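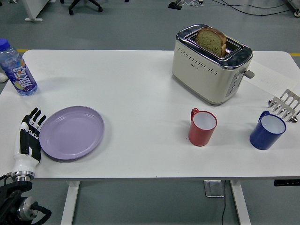 Cladley Heritage Coast: young guides project
Progress report to the Rawashdeh Fund
Reporting period ending 3rd November

1. Where we are

The short version is that we promised you a walking guide to the Cladley saltmarsh, written by local people aged 14 to 19, and we now have most of one. We also have a second one that we did not promise, because the group split over whether the old lime quay counts as nature. Both halves were asked to write down their case, and both did so at such length that it seemed a waste not to use it.

The saltmarsh guide stands at 41 pages in draft. The lime quay guide is shorter and angrier, and in places better written.

2. Taking part

We aimed for a group of 20 and have a steady 18. The early sessions were fuller, but the early sessions were also in the warm. Those who have stayed have been out on the marsh at low tide in every sort of rain the estuary can produce, and have learned to tell sea purslane from sea aster, and both from the thing we had all been calling samphire.

Two of the older members have asked whether the project counts towards their school award. We have written to the school and had a friendly reply which did not answer the question. We have written again.

3. The fieldwork

The group has now logged 73 sightings along the sea wall path between Jonbridge and the old sluice. Most are birds. A fair number are the same redshank, which has a favourite post and seems to enjoy the attention. We have left the duplicates in the log and taken them out of the guide.

Three planned visits to the outer bank were called off, twice for wind and once when the gate was padlocked. The padlock belonged to the drainage board, who were sorry about it and have now given us a key. It opens a different gate. A second key is on its way.

4. The text

The group voted to write in plain English and then had to find out what that meant. "Intertidal" survived after a long debate. "Biodiverse" did not. Each stop on the walk has one page, with something to look for, something that used to be there and something that may not be there much longer. The last of these has been the hardest to write without making the reader want to go home, and stops six and nine are being done again.

Translation has been slower than we told you it would be. Our first translator moved away, and the second has strong views about the Latin names.

5. Printing and money

Murneo Press has quoted for 200 copies on paper that will stand a damp pocket. The quote is within budget for one guide. It is not within budget for two, and we would like to talk to you about that before the group finds out.

Spending is otherwise close to plan. We are under on travel, thanks to the cancelled visits, and over on wellingtons. Feet at that age do not keep still for a twelve-month grant.

6. What comes next

Page proofs of the saltmarsh guide are due by the end of November. The group will walk the whole route with them and mark every place where the words and the ground disagree – there will be some, as the path at stop four has slipped a yard or so towards the sea since the map was drawn.

We would like your agreement to two small changes:

Moving the unspent travel money to printing.

Putting the launch back to spring, when the path can be walked by people in ordinary shoes.

The full budget sheet and the sightings log are attached, redshank included.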